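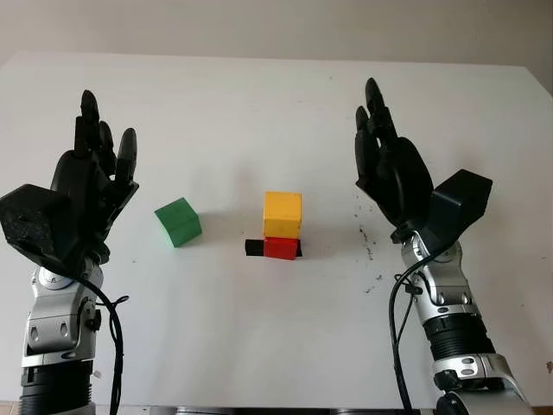 My lease in Pisville ran out in August and I moved out after 3 years. I got my full deposit back this week. A few people asked how, so I'm writing it down. 1/11

Read the lease before you give notice. Mine said 60 days in writing. I had been told 30 on the phone by the old manager. The paper is what counts. 2/11

Send the notice by email and by mail. Keep the receipt from the post office. I put mine in the same folder as the lease. 3/11

My neighbor Jolanta Mazurek told me to ask for a walk-through before the move-out date. The manager didn't offer one. I asked and got it the next morning. 4/11

At the walk-through they listed two things: nail holes in the bedroom and grease on the range hood. I wrote both down and had the manager sign the page. 5/11

Nail holes: spackle, a plastic putty knife, let it dry overnight, sand lightly. I did not paint. My lease said painting was on them after two years. Check yours. 6/11

Range hood: the filter comes out. Hot water, dish soap, baking soda, half an hour in the sink. The outside took longer than the filter did. 7/11

Clean the oven the week before you leave. I did mine on the last night and was up until 2. Also look behind the fridge. I found a fork and most of a bag of rice. 8/11

Give them your new address in writing. In my state the clock on the deposit doesn't start until they have it. I forgot, and that cost me weeks. 9/11

The first letter took out $140 for carpet cleaning. I wrote back with the signed page and asked for the invoice. No invoice came. The second letter had the full amount. 10/11

If they won't answer, small claims is the next step. Kacper Piątek went that way with his place and says the filing took him one lunch break. I didn't need to. Rules differ by state, so look up yours before you quote me to your landlord. 11/11

Adding one since it came up in replies: yes, I got the check, and yes, it cleared. 2022-11-18 is the date on the bank slip.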